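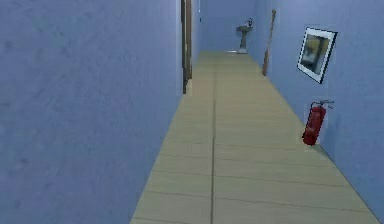

Notcombe Housing Trust | Resident Services

Resident Services Coordinator, part-time

Location: Cervantes House, Notcombe
Reports to: Resident Services Manager
Reference: 2221

We are hiring a coordinator for Cervantes House, our apartment building for adults 62 and over. The building has 89 apartments on three floors, most of them one-bedroom. Many residents live alone, and a good number have been with us since the building opened.

The coordinator is the person residents come to when a letter makes no sense, a benefit stops, or a ride to the clinic falls through. You will not give medical care or handle anyone's money. You will know who to call and you will follow up until there is an answer.

What you will do

Hold open office hours on the first floor, mornings from 9:00 to noon.
Help residents fill out forms for food, heating and prescription programs.
Meet new residents in their first week and go over the building handbook.
Set up the monthly calendar, including the Friday lunch and the flu shot clinic in October.
Keep short, accurate case notes in our records system.
Work with Grerer Property Services, which handles repairs, when a resident needs a grab bar or another change to the apartment.
Fill in at Rustau Court, our smaller building across town, when the coordinator there is on leave.

What we are looking for

At least 2 years of work with older adults, in housing, home care, a senior center or something close to it. Paid or unpaid experience both count. You should be comfortable on the phone with agencies, write clearly, and keep private information private. A second language is a plus. A degree in social work or human services is welcome but not required.

You need to be able to get between the two buildings during the day. There is a bus, but it is slow — most staff drive. We pay mileage.

Hours and benefits

The job is 24 hours a week, Monday through Friday, with no evenings apart from the resident meeting every 3 months. It comes with paid vacation and sick time, paid holidays and a retirement plan after the first year. The hourly rate depends on experience and will be given to every applicant before the first interview.

How to apply

Send a resume and a one-page letter telling us why you want this job and when you could start. You can leave them at the front office at Cervantes House in an envelope marked with the reference number, or use the form on our Jobs page. Two references will be requested after the interview, and any offer depends on a background check.

The position stays open until filled.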